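5/16/26
Posted by the bench log author, Etstead

Saturday, and the building was quiet enough to hear the fans. Went in to close out the right gripper fault before the Wiston people ask about it again.

Summary of the fault as it stands. The right gripper reports closed and holding when it has nothing in it. The arm then lifts, carries air to the drop point, opens, and logs a success. Of 116 picks this week, 15 were logged as good with no fruit moved. The left gripper, same model and same firmware, had none.

I had put it down to the finger pads. Swapped them Thursday, no change. Then I suspected the current threshold, which the Cellel driver sets at startup and which I raised by hand. That cut the false holds but the gripper started dropping the lemons, so I put it back to 1,249, where it was.

Today I ran the basket task at quarter speed with the left arm parked open and only the right one picking. Stopped it at the approach to look at cable slack.
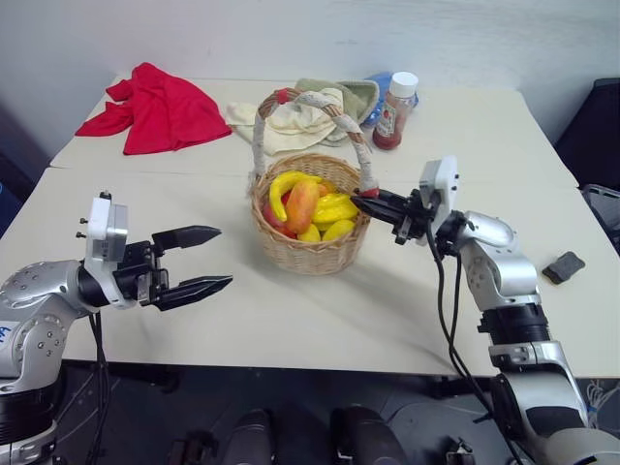

Right gripper at the basket, fingers closed. Left gripper open and clear of the handle.

The cables from the right wrist loop down the outside of the arm and over the table edge. With the elbow bent in that far, the bundle pulls against the wrist connector. I held the arm there and moved the bundle by hand. The position reading jumped 3 counts, then went stale for a moment, and the driver kept the last value it had. If the last value was taken under load, the software believes it has a grip.

So there are two faults. The connector is marginal under side pull, and the driver does not check the age of the reading. The first is a strain relief and a longer loop. The second is the one that bothers me. A stale reading should stop the arm. It does not, and the same driver is on the Bastos cell, where people reach in to clear jams.

Wrote that up separately and marked it as a safety matter. Asked that Bastos run with the guard closed until the driver is patched. No answer yet, it is the weekend.

Fitted a temporary clamp on the cable below the elbow and reran at quarter speed. No false holds, but it was a short run and I do not trust it. Full speed can wait for the new connector, due in June. Left the task disabled with a note on the controller.

Left arm cable to be checked the same way - it hangs differently but the connector is the same part.

Comments (3)

gantry_dan
We had the same thing with a held value on a pressure sensor. Timestamp every reading and fault on age. Took an afternoon.

m.okl
Does the e-stop still work while the reading is stale?

Author reply
Yes. The e-stop is hardwired and does not go through the driver. Tested it with the connector pulled.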